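I finished the last of our wedding thank-you cards in April, at the kitchen table, at 11 at night. The wedding was six months before that. I'm writing down how it went, mostly for my cousin Seren Morris, who is getting married next and has already asked me twice.

The first mistake was the list. During the shower my aunt wrote down each gift as I opened it, but she used the backs of the envelopes, and she wrote things like "bowl, Ridgeway." The Ridgeway side of the family is large and gave us more than one bowl. I had to call my mother-in-law and describe bowls to her over the phone. If you're having a shower, give somebody a real notebook and ask them to write the full name and the full gift.

For the wedding gifts I made a spreadsheet with a column for the name, the address, the gift, and whether the card had been mailed. I should have added a column for who was writing it. Jonatan and I split the guests by side, which sounded fair until we got to the friends we have in common. We each thought the other had done Tanner Beaudoin. He got his card in March. He was nice about it.

We bought the cards from Kostik, the stationery store next to the pharmacy. They're plain cream with a thin green line, blank inside. I looked at the kind with "Thank You" printed in gold and a photo of the couple, and those are fine, but the coating on the sample smeared under my pen. Bring your own pen to the store if they'll let you try it. The envelopes were a size that took a regular stamp. Square ones cost more to mail, and I'm glad I checked.

What took the longest was deciding what to say. I kept trying to write something different to everybody and would get stuck on one card for an entire evening. Then Sheena Carnegie, who was my roommate in college and writes very good letters, told me her order: name the gift, say where it is in the house or what you've done with it, mention seeing them, sign it. That got me through most of them. A typical one went:

> Dear Carol and Jim, Thank you for the blue casserole dish. We made baked ziti in it the first week we were home and it has lived on the stove ever since. It was so good to see you both dancing. Love, Melina and Jonatan

For money, I said what we were putting it toward and left out the amount. Most of it went to the couch. For people who came a long way and didn't bring anything, I wrote to thank them for coming. A few of them told me later they had kept the card, and I wouldn't have guessed that.

We returned two gifts and I still wrote about them kindly. I didn't say we were using them. "It was so thoughtful of you" covers that.

On pace, I did best with 6 cards at a sitting, after dinner, with the TV off. When I tried to do a whole stack on a Saturday-type afternoon my handwriting went downhill and I spelled my own new last name wrong.

People say you have a year. My grandmother says two weeks. I'd aim for three months, and if you miss it, send them anyway and don't spend half the card apologizing. I did that on the first few late ones and had to rewrite them.

Next is the photo album, which I haven't started.

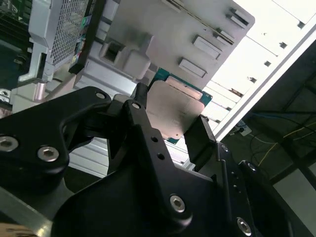

*Posted by Melina Lambrakis*

Filed under: weddings, cards and letters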